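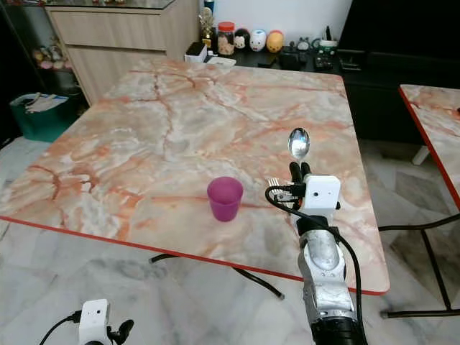
Minutes taken by Maksym Kovalchuk

Teaching Group, Malville room, July 29, 2021

Nattawut Thaweesak welcomed everyone back and thanked those who had come straight from work, and then the minutes of the last meeting were agreed with one small correction (it was the Plisden grant we discussed, not the Tristard one, sorry all).

Cutlery task. We spent most of the evening on this and I think it was time well spent. The table task is now the spoon and fork with the purple cup, all worked by remote control, with the person at the controls steering both arms. Nattawut reported that we have 578 demonstrations saved since the spring, of which nearly 300 are of this task. He would like us to slow down a little at the moment of gripping. When the fork sits sideways beside the spoon handle, as it does near the gripper at the marbled table, it is very tempting to hurry on and hope for the best, and the arm then learns to hurry too. It was agreed that a person who is unhappy with a grip should put the cutlery down and start the recording afresh.

There was a long and friendly discussion about whether the cup should always start in the same spot. Maksym felt that beginners do better with a fixed place, and Nattawut said he had every sympathy but that the arm would then only ever know one place. We settled on moving it a hand's width or so between recordings, and leaving it near the front where both arms can get to it comfortably.

Cables. Please look at the loop by each wrist before you begin, particularly on the right arm where it passes over the tabletop. Maksym will bring some soft ties.

Guiding by hand. Several people asked if we might go back to moving the arms by hand for the pouring task, as we did with the Voicu lessons last November. Nattawut is willing to try it for one evening and compare the two. Sessions to be kept to 30 minutes each, as it does tire the shoulders!

Actions. Nattawut to write up the new starting positions. Maksym to sort the older recordings and mark the doubtful grips.

Next meeting at 7 in the same room, date to be sent round by email. Nattawut thanked everybody very kindly for their patience and we finished a little late.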